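Notebook, plating cell, April
Entry 266

Carrying on from the last entry. Arm base left where it was, no change to mounting. Grid on the bench is still blue tape. Paper cover stays for now; it creases along the center line, so check it before any run that uses the middle cells.

Task under review is fruit plating for the Radebe tray line. At present two people per shift do it by hand, one setting plates and one placing fruit. The proposal from Solach moves both of them to inspection and restocking and gives placing to the arm. My concern is the work that isn't in the job sheet. The person placing fruit also rejects chipped plates, wipes rims and turns bruised fruit out. None of that is in the Stoltis sequence. If placing goes to the arm, those checks need an owner and a place in the cycle.

Wrist view, apple on plate. Note the dark speck on the rim at right and the crumbs on the bench beyond the plate. A person on placing would deal with both without logging either.

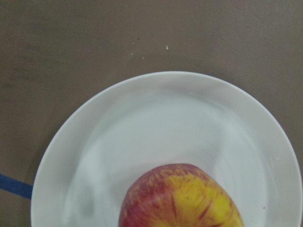

Hafiz Khoo: Agree on the rim check, but don't put it all on inspection. They already stand at the end of the line with trays coming at their pace, and with the arm setting the pace they lose the pauses. Give them a hold button they can use without calling a lead, and count the holds as normal running.

Fair point. Added hold input to the change list. Holds to be logged with a reason code, no operator name. Will ask Zistska whether their controller takes the input directly or needs a relay.

Position reference: plate goes in the upper left cell, lower edge to the tape. Fruit in the well, not centered to any tolerance. Approach from above the rim at the upper left. Elbow stays folded on this approach; watch the cable loop at the wrist when changing the angle.

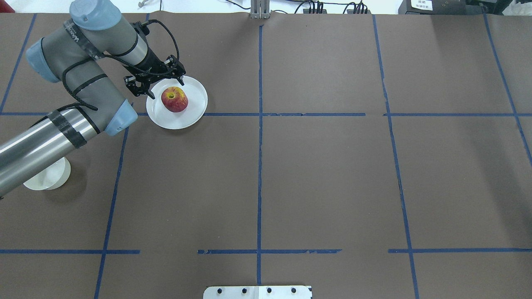 Fig. 2. Gripper over plate rim, upper left cell.

Open:
- hold input, wiring and reason codes
- who does rim check, and before or after placing
- restocking route, must not cross the arm side
- retraining hours for both placers, not in the Solach quote
- replace torn tape at the lower line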